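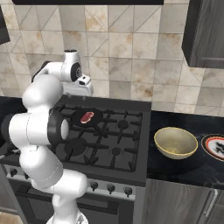
*Arm over the gas stove.*

# Moving the agency site off CodeIgniter, would you?

**mesesley_mum** wrote:

Hello all, and sorry in advance for the length of this. I look after the website for a small recruitment agency called Cliser, which places catering and hotel staff, mostly chefs and front of house. A lovely chap built it for us on CodeIgniter years ago, with a little admin area where the consultants can add jobs, take them down again and look through the CVs that come in. He's since moved on to other work, and I've been muddling along with it ever since (I can read PHP, I can change PHP, I wouldn't like to write it from scratch in front of anybody).

Our host, Telville, wrote in February to say the old PHP version is going and we need to be on a newer one. I tried it on a test copy and got a white page and a log file full of complaints. So now my boss is asking whether we patch what we've got or start again with WordPress and a job board plugin, which her brother-in-law is very keen on.

For scale, we have 325 live jobs at the moment and around 3,000 candidate records. There are 18 controllers, a few of which I'm fairly sure never get called. What would you do, if it were yours?

---

**Sándor Somogyi** wrote:

Welcome! I wouldn't panic, and I wouldn't rebuild either. A white page after a PHP jump on an old CodeIgniter site is very often a handful of things repeated many times over. Turn error display on (on the test copy only, please!), fix the first one, refresh, fix the next. I did the same for a lettings site last year and it took me two long evenings and a good deal of tea.

Which version of CodeIgniter is it? Look in `system/core/CodeIgniter.php` near the top. If it says 3-point-something you can go up to the last of the 3 series without rewriting your controllers, and that gets you a good part of the way.

---

**gyori_bacsi** wrote:

I'm going to disagree with Sándor, in a friendly way I hope. Patching is fine for this year, but you'll be back on here asking the same question at the next upgrade, and the person who understood the code has gone. With WordPress you can at least ring up any number of people who know their way round it. I moved Győri's staff pages over and the office now edits them without asking me, which has given me my lunch hours back.
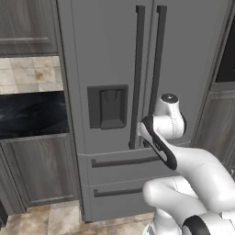

*Grey fridge with the dispenser in the left door.*

What I would say is, don't let anybody sell you the move as a weekend job. The pages are easy. The candidate records are where it all goes wrong, what with the attachments, the consent dates, and the notes people have typed into the wrong box since the year dot.

---

**mesesley_mum** wrote:

Thank you both, that's ever so kind. It's 3.1.4, so that's a bit of good news. And yes, the notes... one consultant has been keeping phone numbers in the surname field. I exported the log as well and there are 1,052 lines in it, though when I sorted them it's the same few messages over and over, mostly about dynamic properties and passing null to things.

My worry with WordPress is the matching screen. It's only a form that takes a postcode, a job type and the shifts somebody can do and gives you back a list, but the consultants have it open all day long and they'd have my head if it went.

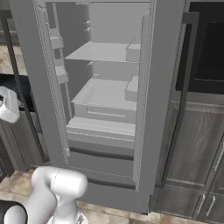 **tinpot_tony** wrote:

Then keep it, I say. The matching screen is the part of your business that doesn't come in a box, and you'd end up paying somebody to write it again as a plugin, with all the same quirks and a few new ones on top. The dynamic property messages are only deprecation warnings, by the way, so they won't be what's giving you the white page. Search the log for "Fatal" and start there.

---

**gyori_bacsi** wrote:

Fair point about the matching screen, I hadn't realised it was in use all day. Could you split it? Public pages and blog in WordPress, and leave the consultants' side where it is on a subdomain. I still think the public half would be happier.

---

**Sándor Somogyi** wrote:

You could, but then she has two things to keep up to date and one pair of hands. I'd get the 3.1.4 up to the latest 3 first, see what's left in the log, and have the bigger conversation with the boss once the site is safe. Do read the upgrade notes for each step in between, some of them ask you to swap a config file and it's easy to skip over.

---

**mesesley_mum** wrote:

Right, I searched for "Fatal" and there are only two different ones! One is `each()` in an old library for making PDFs, and the other is `create_function` in the same folder. I don't think we've made a PDF from the site in years, so I'll ask the office before I take it out. I'll do the upgrade on the test copy tonight after the little one's in bed and post the log here in the morning.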